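Looking after a delivery robot that mostly lives in a simulator
Speaker notes, Amber Hulme – afternoon slot, keep it under the half hour

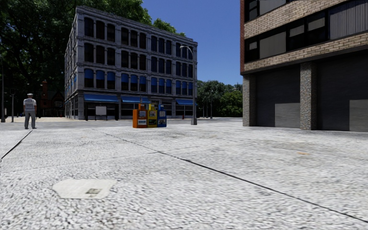
Slide 2: The plaza
Leave it up while people find seats. It's rendered, and we call it Stustport. Deka, our pavement robot, has crossed it over 900 times. Mention the joints between the slabs, and the beige access plate set flush in the concrete. Point at the three newspaper boxes by the lamp post. Mwanaisha uses the orange one as her landmark for the heading check, and gets cross if anyone moves it.

Slide 3: What we set up before each run
Spawn height first. Two centimetres too high and Deka begins the day by falling out of the sky.
Then wheel friction, then camera mount angle, copied from the real machine and not from last week's notes. (Pause. Arash will look at the floor.)
The person in the white cap stays in for the baseline. Don't swap the figure halfway through a batch.

Slide 4: The February fault
Deka kept drifting left on straight runs. We changed the steering gain. We changed it back. Demyd re-read all 194 lines of the wheel config and found the left radius had been typed in from the old tyres.
Fix: one number. Time taken: I'd rather not say with Anouk in the room, she signs the timesheets.

Slide 5: Routine care
Every 3000 simulated metres, stop and compare the odometry with the simulator's own position. If they disagree, check wheel radius before touching anything clever.
Reload the ground mesh after any edit to the paving. The old collision shape hangs about in the cache and Deka will politely climb a kerb that has gone.
Write down the build. "The recent one" is not a build.

Slide 6: Over to the real machine
Same checks at the Iltitz yard, with a tape measure and colder hands. Measure both tyres at working pressure. Re-seat the camera bracket – the Kravets clamp creeps if it's only finger tight.
Skip the bracket close-up if short of time.

Questions. If someone asks about rain, pass to Arash.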